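Storar publishes setup and care routine for its tabletop kitchen cell

KOVOSBERG, September – Storar has released the full setup and maintenance routine for the single-arm kitchen cell it runs at its Kovosberg workshop. The document covers mounting, cable routing, the wrist camera, the gripper fingers and the checks made before each shift. It is available at no charge to customers and to anyone who asks for it.

The cell is one arm on one table. It practices moving tableware and small food items between plates, cups and a countertop oven. Storar put it into regular service last spring and has kept a written log of every stop since then. The log holds 194 entries. Most of them concern cables and gripper fingers, and the routine is organized around those two subjects.

"People ask us about the software first, and then they lose a morning to a connector," said Hiếu Khương, who looks after the cell. "We wrote down what we do with our hands. It's dull reading, but it's what keeps the arm running."

Mounting and leveling

The arm's base is bolted down and the bolts are marked with a paint line, so that a loose one shows at a glance. Storar checks the table for level when the cell is installed and again after 100 hours of running. If the table has been moved for any reason, even to sweep under it, the position check is repeated from the start. The tabletop is wiped down at the end of the day with a damp cloth and dried. Storar does not use spray cleaners near the joints.

Cables

The first version of the cell had its camera cable tied tight along the arm. It failed at the connector twice in the first month. The cable now has more slack near the wrist, and the operator runs the arm by hand through its full reach before the motors are switched on, watching for any point where the cable pulls or gets under the gripper. Loops may lie on the table during work as long as the arm can complete its reach without dragging them.

Connectors are unplugged only with the power off. A cable with a nick in its jacket is replaced the same day and the old one is cut in half before it goes in the bin – an early entry in the log describes a bad cable that found its way back onto the arm.

Gripper fingers

Fingers are inspected at the start of each shift and changed every 200 hours, or sooner if the contact surface has gone smooth. Both fingers are changed together. After a change, the operator closes the gripper on a small object, lifts it clear of the table and holds it for 4 minutes. If the object slips, the finger screws are checked and the test is run again. Screws are tightened with the short driver kept in the cell's drawer, never with a power tool.

Camera

The lens is cleaned with a dry lens cloth. The camera position is then checked against a printed card laid flat on the table. If the card reads off, the mounting screws are looked at before anyone changes a setting in software. Khương said that in nearly every case on record the screws were the cause.

Table layout

Storar keeps the cell's props on the table between runs. The current layout includes a large plate, an oval colander, a mug, a cup and a compact toaster oven, along with small pieces in red, yellow and orange. The oven stays at one side of the work area. Operators are asked to check that its door has room to open before starting a run that uses it.

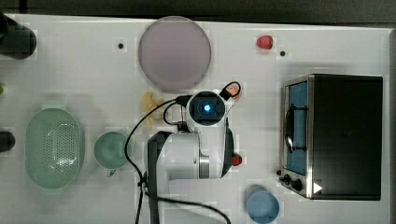
Slack is still the part that Lebrun would argue with. Too much of it on the table and sooner or later the gripper will pick up the cable along with the fruit, Lebrun said after reading a draft, adding that a light spring hanger above the wrist would be worth the extra weight. Storar has agreed to try a hanger on the cell for one finger-change period and will add the results to the log, whichever way they go.

Availability

The routine can be requested from Storar by email or picked up in print at the Kovosberg workshop. It includes a blank log sheet, the camera check card and a parts list for the cable and finger sets. A version for the two-arm cell at Undau is being written and will follow when that cell has enough hours on it to be useful.

Workshop visits can be arranged on any day except Sunday. Visitors who want to see a finger change should say so when booking, as the work is normally done before the first run of the day.

About Storar

Storar builds and services small robot cells for training and product testing. The company is based in Kovosberg and has a second site in Undau.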